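# Demonstration time is a budget, and most of it is spent badly

Teaching a manipulator by demonstration has two common forms. In the first, a person takes hold of the arm and moves it through the task while the joints are compliant. In the second, the person stays off the arm and drives it from a leader device, a handheld controller or a second set of joints. Both produce a log of positions, gripper commands and camera streams. The logs look alike on disk, and for that reason they are often treated as equivalent. I think this is a mistake, and that teams starting out should choose remote control for anything involving contact, even though it is slower to learn and more annoying to set up.

The case for hand guiding is familiar. The operator feels the weight of the arm and the resistance of the object directly. Training takes minutes. A first set of usable trajectories can be ready the same afternoon. For tasks that amount to moving between known poses, such as loading a tray, I still recommend it.

The trouble starts when the object pushes back. A person guiding the wrist of an arm supplies force that the motors did not produce. The log records where the arm went and leaves out most of what it took to get there. On playback the controller has to reach the same positions with its own torque, at its own gains, and a stiff hinge or valve will expose the difference at once. Force sensing at the wrist helps only if the operator's hand stays on the correct side of the sensor, and in practice operators grip whatever is convenient.

There is also the question of the cameras. A guided arm has a person attached to it. Forearms and sleeves appear in the views the policy will later depend on, and they correlate very well with the correct motion. Masking them out is possible. It adds a processing stage, and that stage has its own failures.

We compared the two methods in March, using the Tilureo leader arms and the Talukder logging software. Each method got 600 demonstrations across the same set of household fixtures. Hand guiding finished in 2 days. Remote control took 9. If the measure is demonstrations per hour, the argument ends there, and many project plans do end there.

The measure should be demonstrations that survive review. Our reviewers discarded a large share of the guided set for missing or unusable force data, and more for occlusion. The remote set had its own defects, mostly hesitation before contact and repeated small corrections, but these are real commands sent to real motors. A model can be trained on hesitation. Trimming it is a simple filter on velocity.

Fixtures that turn or lift make the point better than boxes and cups do. A faucet handle has a fixed axis, a limited range and a body that should not be loaded sideways. An operator's hand follows that arc without any thought, which means a guided demonstration hides the hardest part of the task. 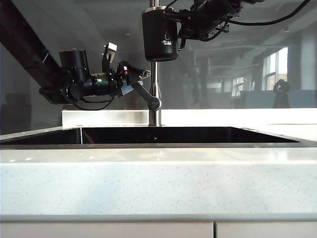
With remote control the operator has to find the arc through the machine. If the gripper closes too far along the lever, the wrist needs to rotate more than it can comfortably manage, and the operator learns to approach from a different angle. That choice of approach goes into the data. Under hand guiding, the same problem is usually solved by leaning on the arm, and the log shows a smooth path that the arm is poorly placed to repeat.

Two objections deserve an answer. The first is operator fatigue. Remote sessions are tiring, and quality falls before the operator notices. Short sessions fix most of this, at some cost in scheduling. The second is latency. The Bretness bench had enough delay in its video link to make fine contact unreliable, and its early data was worse than anything collected by hand. I would not collect contact data over a link like that. The delay should be measured and written into the dataset notes, along with the controller gains in use.

Mixed collection is a reasonable compromise if the two sources are labeled and kept apart. Guided trajectories can cover free-space motion up to a fixed standoff, with remote control taking over from there through release. Vevanitz now plans its work this way. The handover point has to be logged explicitly, and the arm should be stationary when it occurs. Merging the segments afterward by matching joint positions gave us velocity jumps that took longer to clean up than a second collection run would have.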